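Unit 4: Porting a Finished Game to a Second Platform

Reading for this unit: the two port diaries in the course folder (Prokel and Trolitz). Read them before the lab, not during it.

What we mean by a port

A port is a version of a game made to run on hardware it was not first built for. The game is already designed. Levels, enemies, music and story are mostly fixed. The work is in the parts players rarely think about: input, memory, saving, display, store requirements and testing.

Keep these three words apart in your written work. A port moves the same game. A remaster moves the game and improves its art or sound. A remake builds it again. Store pages mix them freely, and you will lose marks if you do the same.

Case 1: Prokel

Prokel is a side-scrolling exploration game made for desktop computers by a very small studio, Poulain. The console version was started in June, after the desktop version had been on sale for a while. The team expected graphics to be the hard part. Frame rate was fixed early, by cutting the particle count in 5 rooms and leaving the rest alone.

Saving took much longer. On desktop the game wrote a small file every time the player crossed a doorway. The console limited how often a game could write to storage, so the team had to keep the data in memory and write it only at save stations. That changed how the game felt, because quitting in the wrong place now lost progress. They added 18 more save stations and had to move several items to make room for them.

Point to remember: a technical limit turned into a level design problem.

Case 2: Trolitz

Trolitz is a puzzle game built for a handheld and later sold for home consoles. The screen text was drawn as part of the artwork. On a television, seen from a couch, most players could not read it. Every sign, label and hint had to be redrawn, and then redrawn again for each translation.

The port also dropped touch input. Puzzles solved by dragging a tile with a finger now needed a cursor. The first cursor moved at one speed and testers disliked it. The released version snaps from tile to tile and speeds up when the stick is held.

Small screens, large screens

Do not judge text size at your desk. You sit too close to the monitor. Put the build on a television, go to the other side of the room and read every menu out loud. Then try it on a handheld at arm's length. Write down each line you stumble on.
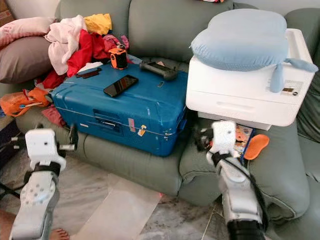 Controls

Start with a list of every action the player can take, then a second list of every button on the new controller. Match the common actions first. Jump and attack should never share a button with anything else. If there are more actions than buttons, look for actions that can depend on where the player is standing, such as talk and open.

Let players change the layout. Remapping is cheap if it goes in early and costly if it goes in late. Check that button prompts on screen change with the layout. This is one of the most frequent faults in student ports.

Certification

Console makers check a game before it can be sold. The checks are mostly about behavior: what happens when a controller disconnects, when storage is full, when the player signs out, when the console sleeps. A failed check means a new build and another wait, so leave time in the schedule for at least one failure.

Lab task

You will port the first area of Preriris, the class sample game, from keyboard to controller. The project is in the shared folder. Work in pairs.

1. Play the area on keyboard for 30 minutes and list the actions.
2. Write your button layout before you open the code.
3. Build the layout, with remapping.
4. Handle a disconnected controller: the game must pause and show a message.
5. Swap builds with another pair and note every problem you find.

Hand in the build, the layout sheet and a report of 1,000 words. The report should cover one decision you changed after testing. Screenshots do not count toward the length.

Next unit: patches, save compatibility and version numbers.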